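Memthorpe Home Help > Kitchen and Woodwork > Boards and counters

Glue lines are showing on my big maple board, should I worry?

Posted by Retno Jugah

Hello everybody. I have a question about a large wooden board which I use for bread dough and sometimes for small work with my son. It is a pale wood, the seller told me maple, and it is made from several long pieces glued side by side. I bought it in August from a small shop in Nyberg and I paid 85 for it, so for me it is not a cheap thing.

When it was new I could almost not find where the pieces meet. Now I see thin lines going from one side to the other. If I move my fingernail across, on two of the lines I feel a very small step, on the others I feel nothing. The board still lies flat on the table and does not rock. I wash it with a damp cloth and a little soap, and I put oil on it one time only, when I got it.

What I want to know is this. Is the glue giving up? Can I sand it by hand or do I make it worse? And which oil do you use, because in the shop there are so many bottles and they all say they are the best.

Thank you in advance, and sorry for my English.

14 people found this useful to read

Azlan Manurung

Hello Retno, I make boards like this as a hobby and I have repaired a few for neighbors, so I will try to answer in order.

First, the lines. On a board from several planks you will always find the joints if you look from a low angle. Each plank has its own grain, and the waves in the grain stop at the joint and continue in a different way on the next plank. In light maple this is easier to see than in walnut. A line you can see but not feel is normal and you can leave it for the whole life of the board.

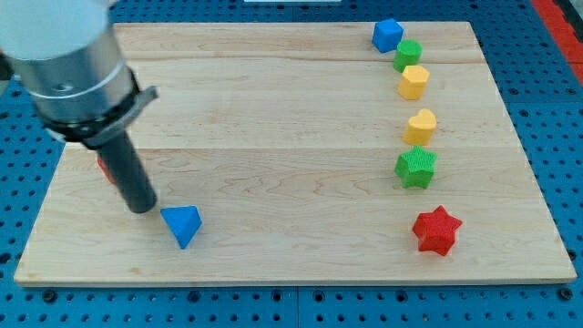 The small step you feel is from the wood moving. Every plank takes up water and gives it back, and one plank moves a little more than the one next to it. The glue itself is most probably fine. To test it, hold a thin piece of paper, for example from a receipt, and try to push the edge into the line. If the paper goes in, you have an open joint and it must be glued again with clamps. If it does not go in, only sand.

For sanding, use a flat block, and go along the grain, never across. Start with 120 paper, then 180, then 220. Between the second and the third, wipe the board with a damp cloth and let it dry overnight. The fibers stand up and the last paper takes them away. Please do both faces, also if the bottom looks good. A board with oil on one face and dry wood on the other will bend — I learned this with my own first board and it became firewood.

For oil I use plain mineral oil of food quality, the kind from the pharmacy. A thick layer in the evening, wipe in the morning, and repeat until the wood does not drink any more. After this, once a month is enough. Let it stand on its long edge after washing, so the air comes to both sides.

Ningsih Ginting

just put olive oil, I do it for 10 years and no problem

Intan Oei

I agree with Azlan on almost everything, but I would go slowly with the sanding. If the step is so small that only the nail can feel it, wait until the season changes and check again. My board has a step every winter and in spring it is gone. If you sand it flat in winter, you can get the same step in the other direction later.

About olive oil, I must say I had a bad experience. My board became sticky and smelled like old nuts, and I needed a lot of sanding to get back to clean wood. Maybe it depends how much you put and how warm is your kitchen.

One more thing, for the small work with your son I would turn the board and keep one face only for dough. I wrote a D in pencil on the short edge so everybody in the house knows which face is up.

Retno Jugah

Thank you all. I did the test with the receipt and the paper does not go in anywhere, also not on the two lines with the step. I will oil both sides this evening and leave the sanding until spring. Azlan, if the oil makes white spots when I wash it after, is it because I did not wait long enough?

Azlan Manurung

Usually yes. Give it one more day before water comes on it, and wipe off all the oil that stays on top.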